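Learning to swim at my age, part whatever

December 16, 2021

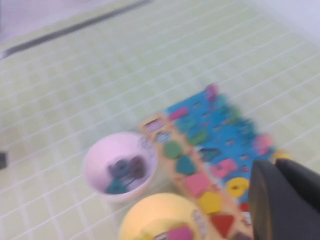
Pink bowl, green tiles.

So I did it. I swam a whole length of the Nillisville baths on Tuesday, front crawl, breathing on both sides like a proper person, and when I got to the end I hung on to the rail and grinned at a complete stranger until she moved lanes.

If you've been reading since August you'll know I started this because of the holiday. Everybody else went off the jetty into the lake and I sat there minding the towels and telling people I'd just eaten. I'd been telling people I'd just eaten for most of my adult life. My sister said on the drive home that I could simply learn, and I sulked as far as the petrol station and then looked up lessons on my phone.

The adult beginners' class costs me £60 a month and there are usually a handful of us, depending on the weather. Our teacher is Mrs Butkienė, who is small and very calm and walks up and down the side in a big fleece. First lesson, she had us put our faces in the water and hum. That was it! Half an hour of humming! I came home and told everyone it was a waste of money, and then the next week I put my face in without thinking about it, so I shut up.

What I found hard was the breathing out. I'd always pictured swimming as holding your breath, so I'd go along with my cheeks full like a hamster, come up, try to breathe out and in at the same time and swallow half the pool. Mrs Butkienė kept saying "bubbles, bubbles" every time I went past her feet. Some weeks I heard it in my sleep.

Then there was the deep end. I had a wobble in October and missed two classes (I said I had a cold, I did not have a cold). Wen-hsiung Yang, who started the same week as me and was every bit as bad, sent me a message saying he'd gone down the deep end with a float and it was the same water. I don't know why that helped but it did. I went back and he was right – it's a bit chillier round your ankles and that's all.

A few of you asked about kit. I've got the Tevora goggles now, the plain ones, after the cheap pair left me with rings round my eyes at a work lunch. My costume's from the supermarket. I did buy a swimming cap and I look like a boiled egg in it, but my hair was going to straw so the egg stays. Bring your own padlock too, the lockers eat pound coins.

I've been writing my lengths down in the back of my diary, and counting the ones where I stopped halfway for a cough I'm on some 163 since I started. There's a woman in the slow lane who does 60 before breakfast. I've decided not to think about her.

The baths shut over Christmas and I'm surprisingly cross about it. There's a pool at Pasier that stays open but it's two buses, and the last one back leaves before the evening session finishes. I might talk my sister into driving if I buy her chips afterwards. She owes me for the towels, anyway.

Next term is breaststroke. Apparently my legs are going to be a problem.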